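Prullden's anniversary menu: worth the 2 hour line?

Forum: Eating Out / Themed & Limited-Time Menus

noodlewitch
Okay so I finally got to Prullden for the moon colony menu and I need to talk about it with people who won't roll their eyes at me. I've been waiting for this since July! Everything has a silly name, the servers wear these silver aprons, and the soup comes in a bowl with a lid you unscrew like an airlock. I had the Crater Soup (it's potato leek, with a poached egg sunk in the middle) and the Low Gravity Fries, which were just fries. My total with tip was way more than I'd ever pay for potato leek soup anywhere else and I would go back tomorrow. Has anyone tried the desserts? I ran out of room.

gus_in_the_booth
I tried the desserts. Skip the desserts. The "moon rock" is a meringue that had clearly been sitting out, it stuck to my teeth all the way home. And the soup is the same potato leek they had on the regular menu last winter, they added an egg and a lid. I don't want to be the grump in every one of these threads but you paid for a lid.

noodlewitch
It was a really good lid, gus.

Shireen Adams
I'm with noodlewitch on this one. I took my nephew and he talked about the airlock soup for a week. Is it overpriced? Sure, but so is a movie. My only real gripe is the line, which goes out the door and past the dry cleaner, and they won't take names. If you go, sit in the back room. The front gets the draft every time somebody comes in and your fries go cold in no time.

tallboy968
Counterpoint, the Estano did a deep sea menu last year and it was better in every way. They changed the actual food! Black rice, squid ink crackers, a seaweed butter I still think about. Prullden puts a theme on top of a diner and calls it a day. I went on opening night and my "lunar greens" were iceberg with ranch.

Zodwa Msimang
The Estano thing was great but it was also tiny portions and I stopped for a burger after. I think these are two different kinds of place. One wants you to be impressed and the other wants you to have fun with your kids. I've eaten at both and left both happy, though only one of them left me full.

Also, noodlewitch, the fries ARE different, they're cut thicker than the regular ones. I asked.

pickle_tin
Been meaning to post here for ages. I loved the soup, hated the drinks. The Solar Flare is orange soda with a chili rim and it made me cough so hard the couple next to us asked if I was okay. Adding a couple of pictures and then I'm off to bed. 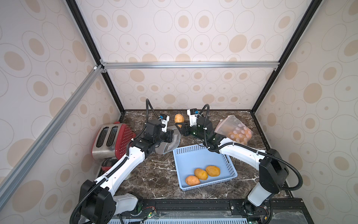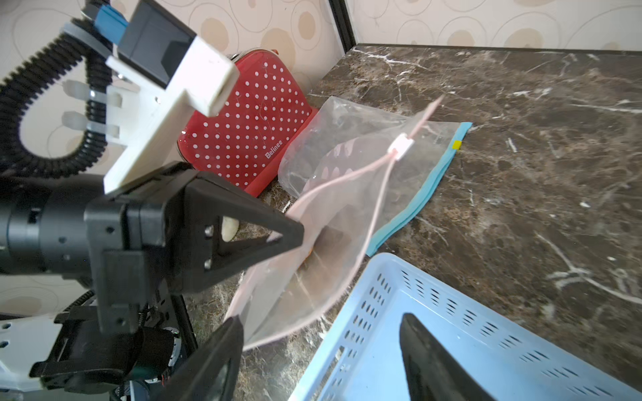 Marble tabletop in the first one, zipper bag in the second

gus_in_the_booth
The chili rim is the one thing I'd defend, pickle. It's the only item on there with any flavor to it. I had 2 of them.

pickle_tin
Of course you did. You also like the pickled eggs at Clindard.

gus_in_the_booth
The pickled eggs at Clindard are excellent and I won't be taking questions.

noodlewitch
Can we go back to the desserts for a second, because Zodwa's comment about the fries has me doubting everything. Did anybody get the cheesecake? The menu says "dark side" cheesecake and I'm hoping that means chocolate.

Shireen Adams
Chocolate crust, plain filling, blackberry on top. My nephew had most of it but I got two bites in and they were good bites. Much better than the meringue, gus is right about that one. Ask for it when you order your food. They'd run out by the time the table behind us wanted some.

tallboy968
Fine, I'll try it again for the cheesecake. But I'm not standing in that line at dinner. What's it like at lunch?

Zodwa Msimang
I went at 11:30 and there were 7 people ahead of me, so not bad. By the time I left it was out to the sidewalk. The kitchen is slower at lunch though, so don't go if you have to be back at work.

tallboy968
Okay, lunch it is. If the greens are iceberg again I'm coming back here to complain.

noodlewitch
Please do! And order the soup while you're there, I want a second opinion on the egg.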